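README – Pluvby chopstick set (known fault, please read first)

Last updated 11 November 2023

Hi! I look after the Pluvby recordings, which are hand-held gripper demos done in home kitchens. This folder has 356 episodes of one job: getting bundles of chopsticks in and out of a caddy on a kitchen table. I meant to put out 600, but a fault turned up back in March and I've pulled the rest until they're checked.

What went wrong

The two grippers are supposed to share one clock. On some episodes the right one drifted after a battery swap, so its finger width lags the video – you'll see the fingers shut on screen while the log still says open. We trained the Galine arm on those before I caught it, and it closed late, snapped a chopstick and flung the end across the bench. No one was hurt, but I got a decent fright and so did the dog. 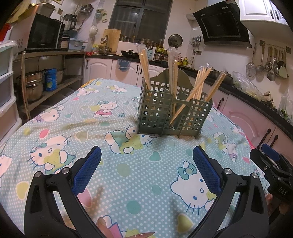

Chopstick caddy on the table, near gripper open.

Which episodes to trust

Everything in "clean" has been through the Ikow sync check. Anything more than 2 video frames out was moved to "drift". Please don't train on "drift" and then run it on a real arm! It's fine if you're working on fixing the timing (Zerouali has a script for that in the tools folder, a bit rough but it works).

One more thing to watch: some of the chopsticks still have clear plastic over their tips, and our grasp labels are shakier on those. I'm relabelling them 10 at a time, so it's slow going.

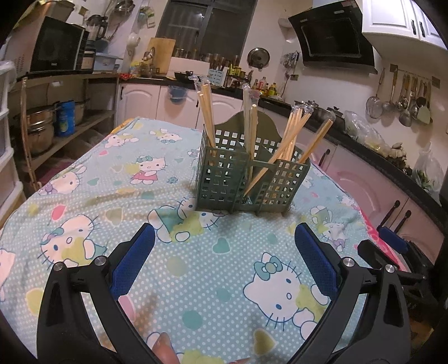

If you're running it on an arm

Keep the closing force low, wear eye protection and have someone on the stop button. If your gripper closes late, stop and send me the episode number plus your log – even a messy one helps heaps.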